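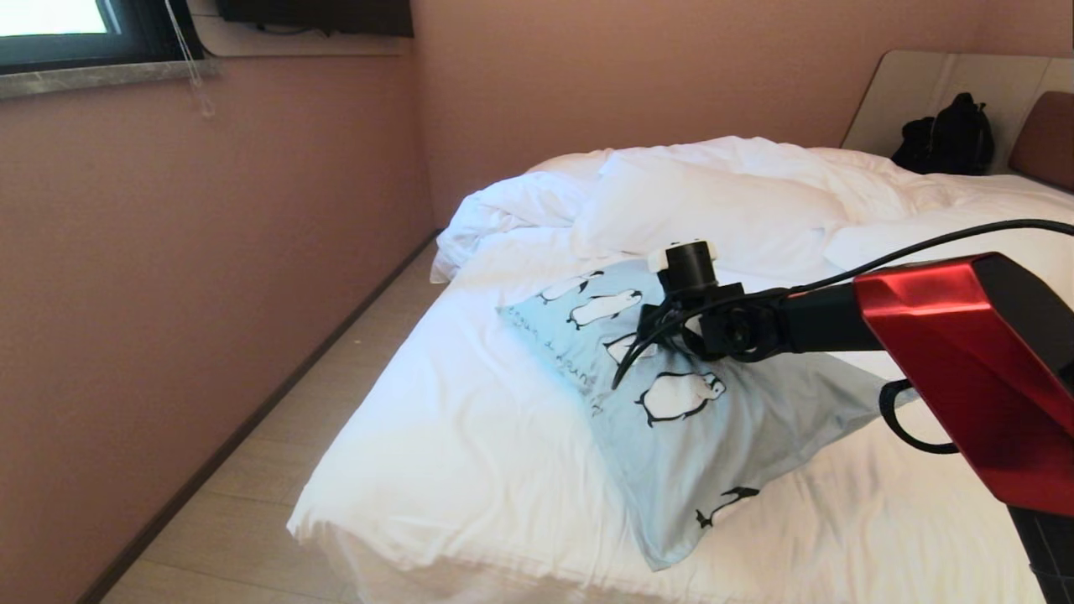
3. What the overnight shift sounded like

I should say up front that I came to this study as a listener before I came to it as anything else. I grew up with a kitchen radio that was never switched off, and when I started graduate work I had a vague plan to write about advertising. Then I got a part-time board operator job at Plenum, a small talk and music station, and the overnight shift pretty much took over my thesis (and my sleep, and most of my social life).

So the material in this section comes from two places. The first is a set of interviews with people who had worked, or were still working, the hours between midnight and six. The second is my own notebook from the board. I kept it next to the phone log, and I wrote down anything that struck me as different from daytime: how long the presenters let a silence run, who called, what got played when the playlist ran short. I did this for 11 weeks, and the notebook is a mess. There are coffee rings on the pages I most wanted to quote!

3.1 Talking to one person

Every presenter I interviewed brought up, without my asking, the idea that at night you talk to one listener. I knew this already as a piece of advice, because it's handed to everybody on their first day in radio, day or night. But the overnight people meant it in a much more literal way. They'd picture a particular caller and aim the whole link at her. Endang Siregar told me she used to lower her chair before the two o'clock break so that her voice would sit lower too, and she still does it when she records at home.

I wanted to see if this showed up in the recordings, so I went back to the logger files from September and transcribed 60 links, half from the morning show and half from overnight. I marked each "you" as plural or singular as best I could. This is a judgment call a lot of the time, and I'll come back to that in Section 5. Still, the difference was easy to hear even before I'd finished coding. The morning hosts say "all of you," "everybody out there," "folks." The overnight hosts say "if you're up with a baby" or "if you just got in," and then they wait a second, as if the person might answer.

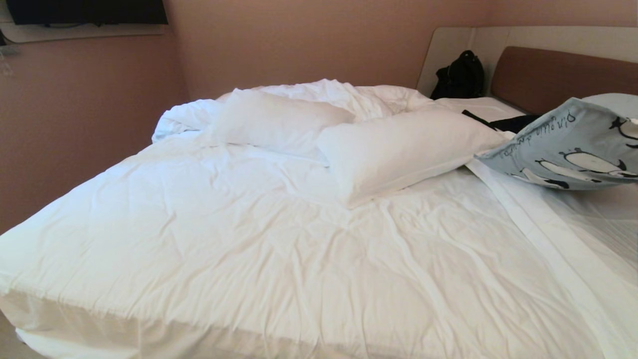
The waiting matters, I think, and I don't believe it has had enough attention. On the morning show a gap of three seconds would've had the program director running down the hall. Overnight, gaps like that were just part of the furniture. Our silence alarm at Plenum was set to trip at 9 seconds, and in my notebook I have two nights when a presenter came within a breath of it while reading a letter from a listener. Neither of them sounded worried about it when I played the tapes back to them, though one did ask me who else had heard.

Figure 3 lays out the shape of a typical overnight hour, drawn from the phone log and the music sheet together. The calls bunch up right after the news and then again near the twenty-minute mark, where the schedule has its longest talk break. What I like about it is the dead patch in between. Presenters all knew about that patch and used it for longer records, and a couple of them used it to make toast.

Figure 3. Calls, talk breaks and music across one overnight hour at Plenum, from the phone log and music sheets. Station promos are left out.

3.2 When the automation came in

Halfway through my time there, the station bought a playout system called Hulance, and a good part of the overnight shift was handed over to it. I was at the board for the first week of that, and I have mixed feelings about how I wrote it up at the time. My notes are grumpy. Reading them back now, I can see I was mostly upset about losing hours.

What changed on air was smaller than I'd expected. The presenters recorded their links in the afternoon, and the system dropped them in between songs. They kept the singular "you." They kept the soft voices, too. The pauses went, though, because Hulance trimmed silence off the ends of every file unless you knew which box to uncheck, and for weeks we didn't. I also noticed that the weather got vague. You can't say "it's raining on the studio roof" at four in the afternoon and have it be any use at three in the morning, so people started saying things like "whatever it's doing outside where you are."

Our sister station, Trostar, had gone through the same thing earlier and asked one of its overnight presenters to write down how it felt from her side of the glass. The piece ran in their staff newsletter, and I reprint part of it with permission.

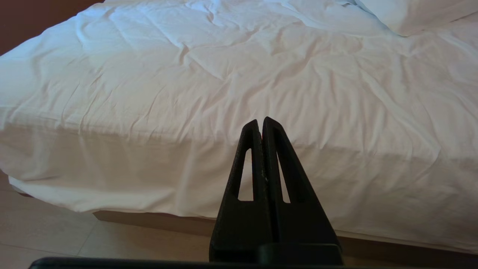 By Syafiqah Lumbantobing
Trostar staff newsletter, September

I do my night show at half past three in the afternoon now. I close the door and turn the big light off, and I try to remember what tired sounds like. Some days I get it. Other days I hear myself the next morning and I'm chirpy, and I want to crawl under the desk.

The callers are what I miss. I had a man who rang to tell me the time if I got it wrong, and I got it wrong on purpose once or twice when he'd been quiet for a while. I can't do that with a file. The file has no idea what time it is.

I'll say this for it, though, my husband and I eat dinner together.

3.3 Did the listeners know?

I went in assuming that listeners would spot the change right away, and this is where I had to eat my words a little. The phone line stayed open overnight with a machine on it, and I went through the messages every morning. For a long stretch people just kept on leaving them as if the presenter had stepped out. They asked for songs. They wished her a good night. Only a few seemed to have worked out what was going on, and they weren't angry so much as curious.

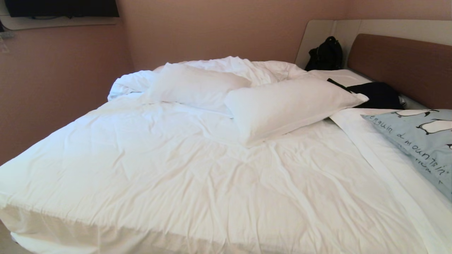
Retno Wattimena left a message saying that she'd known for a month, because the host had stopped coughing, and that she'd kept listening anyway since the songs were the same and it was still company. She also asked if somebody could please put the cough back.

I played that one to Endang, who laughed and then went quiet. Afterward she started leaving her false starts in. It's a tiny thing, but I could hear it in the files from then on: a breath, a page turning, once a chair going down. The coding scheme I'd built had no column for any of it, so I added one and went back to the beginning of the overnight set. Judit Simon, my second coder, was very patient about this.

We agreed on most of the breaths and argued over the paper noises. Those disagreements are listed link by link in Appendix B, along with the ones I've left unresolved.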